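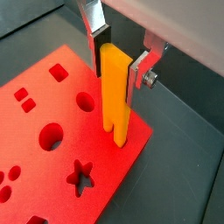

Red foam shape board with the yellow two-pronged piece, right prong longer than the left.

Foam and Board Puzzles — Wemgate Toy Library

This page covers the flat puzzles in the lending collection: shape boards, peg boards and tray puzzles. The full collection stands at 2388 items, and 116 of them are in this section. Most came to us in the Quaye donation, which arrived in November in grocery boxes with the pieces all mixed together. Sorting them took most of the winter.

We are adding to the gallery as puzzles are checked and bagged. If something is on the shelf but not on this page yet, you can still borrow it. Ask at the desk for the tray number.

Red foam shape board
Foam base with cut-out holes and separate plastic pieces. The foam is soft on the surface and marks easily with a fingernail, so please keep pens away from it. Goes out in a flat box. Lay the board in first and put the bag of pieces on top.

The yellow piece
Tall and flat, squared off at one end and split into two prongs at the other, with a narrow slot between them. The prongs are different lengths. The shorter one is meant to be that way, and we have had the piece handed in at the desk as broken more than once.

Fondmont peg board
Wooden, with a rope handle. One peg is a replacement and is a slightly darker blue than the others. It fits fine. This is the heaviest puzzle in the section, and small children should not carry it down the stairs.

Tonness farm tray
Six animals in a shallow tray, with a picture of each animal under its own piece. The goose is worn at the neck from years of being picked up there. Suits children who have moved past single shapes but are not ready for a jigsaw.

Tonness harbor tray
Same size as the farm tray and stored next to it. The two get mixed up often. Farm pieces have a green dot on the back, harbor pieces have a white one.

Number boards
We have five of these, all from the Quaye boxes. Two are missing the number 7 and are kept for use in the playroom only. The other three are complete and can be borrowed.

Borrowing and returns

Puzzles go out for three weeks and can be renewed once. You can take two at a time, or three if one of them is a foam board — those are light and don't use up much space in the bag.

Every puzzle has a card in the lid with the number of pieces written on it. Please check against the card before you bring it back. If a piece is missing, return the puzzle anyway and tell us. Pieces tend to turn up under car seats a month later, and we hold the box until then.

Cleaning

Plastic pieces can be washed in warm water with a little dish soap. Wipe foam boards with a damp cloth and let them dry flat, out of direct sun. Don't soak them and don't stand them on edge against a radiator. Wooden boards should be wiped and dried right away.

Still wanted

A number 7 for either of the number boards, in any color, as long as it is two inches high. We could also use shallow boxes with lids, shirt-box size or larger. Leave them inside the side door on Wemgate Lane any time before 6 p.m.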